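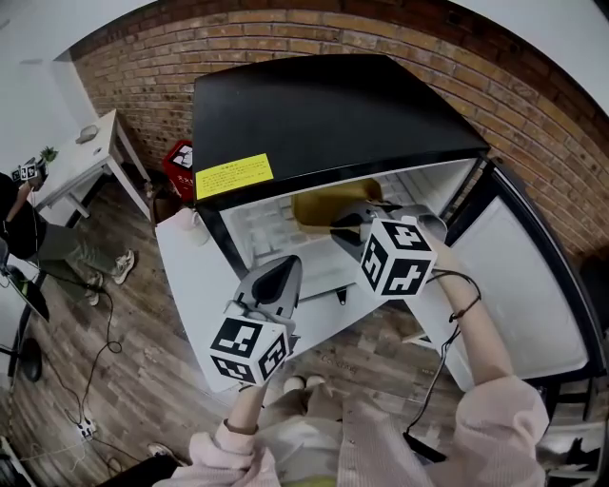 What happens to a watch when two governments file competing notes over the same stretch of water?

Povgate keeps both notes under one watch and marks the watch Contested. Neither filing replaces the other, and the map shows the two claim lines in different colors until an editor closes the dispute.

Povgate Desk > User Manual > 4. Watches > Setting up a maritime dispute watch

A watch collects diplomatic notes, navigation warnings, and ministry statements that concern a single sea area. Set up one watch per dispute. Disputes that share a coastline but involve different parties need separate watches.

Before you begin

You need the Editor role and at least one source list. The standard list supplied by Grivik holds 884 sources and is loaded at installation. Sources added by your own office appear under Local.

Creating the watch

1. Open Watches and select New. Choose Maritime as the type. The type cannot be changed after the first record arrives.
2. Enter a title. Use the name of the sea area and avoid a name preferred by one party. Where two names are in use, enter the second under Alternate title.
3. Add the parties. List each government that has made a claim or an objection. Do not add blocs or alliances as parties. Enter them as Observers.
4. Draw the area on the map or paste coordinates in decimal degrees. An area may have up to 40 corner points.
5. Select the source list, then select Save.

The first collection starts at once. Records appear in the Inbox tab in the order of publication.

Note: A statement read aloud at a press briefing is stored as Reported until the written text is found. Change it to Issued by hand if the text reaches you by another route.

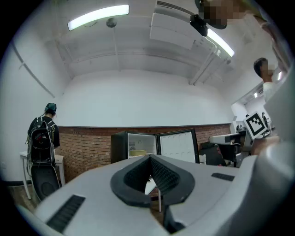 Hand-held gripper, with black finger pad and grip strips.

Setting alert levels

6. Open the Alerts tab and choose a level for each record type. The default for notes of protest is High. The default for navigation warnings is Medium.
7. For cable and pipeline survey permits, turn on Match by route. Povgate then compares the survey route with the watch area and sends an alert where they cross.
8. Enter the recipients and select Test. A test alert carries the word TEST in the subject line and is not stored in the log.

Caution: Turning on Match by route for an existing watch runs the comparison on all past records. Alerts are sent for each match. Set the recipients to None first if the watch holds a long history. 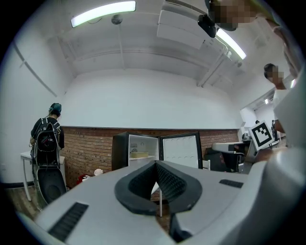 When the comparison has finished, the Alerts tab shows the number of matches and the time of the last run. Restore the recipients at this point. Matches found during the run remain in the log and can be forwarded one at a time.

Limits

A watch holds 1,000 open records. When the limit is reached, new records go to Overflow and do not trigger alerts. Close or archive older records to make space. Offices on the Geum server share a single Overflow folder, and records there must be moved to the correct watch by an Editor.

Translated records count once. If the original and the translation arrive under different reference numbers, use Merge and keep the original as the parent.

Contact: Brandstead Support Desk | Copyright Povgate | Back to top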